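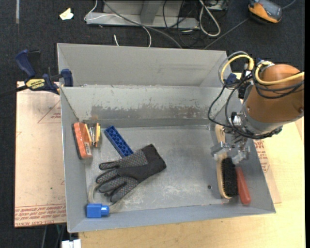

The gray bin at Verkum, with the glove still in it.

Ziad Najjar had been told, on his first morning, that the bin was where things went when they had no home, and that he should not put anything in it if he could possibly help it. By January he had put in plenty. It was so easy! You had something in your hand and the bell was about to go, and there was that wide gray mouth with its sloping sides, waiting for you like a good-natured uncle.

So when Issa Nassar came down at a quarter to four and said the bin was to be sorted before anyone went home, Ziad felt his ears go warm.

"Only what's useful," Issa said. "The rest goes."

"Who decides what's useful?"

"You do. I'm having my tea."

He leaned over the edge and had a proper look, which he had never done in all that time. The back wall had lost its paint in one long ragged strip, and there was a little rust stain at the end of it, orange as a tangerine. His grandmother had owned a bathtub in much the same condition, on the third floor of a building on Haddad Street, and she had washed 17 grandchildren in it over the years and would not hear a word against it.

The brush was easy. A long wooden brush is always useful, and he gave it a nod as if it had applied for the position. The small tool with the yellow edges he knew, too - he had borrowed it in the fall and told everybody he hadn't, and he looked at it now with the sort of politeness you keep for a person you owe money. The dark blue block with its rows of round hollows he could not place at all. It might have held anything once. He thought it would do nicely for starting seeds, if you had some 3000 seeds and the patience of his grandmother, and he decided that was useful enough.

That left the glove. It lay there with its fingers spread, black at the cuff and gray everywhere else, one glove and no partner, and he could hear Issa saying that one glove was no use to anybody. But Ziad had the other one. It had been in his coat pocket since before the holidays, and he had been going around with one cold hand all winter, too embarrassed to ask.

Issa came back with two cups and peered over his shoulder.

"Well? What are you throwing out?"

"I'm still thinking," said Ziad, and took the tea with his left hand, the one that was always cold.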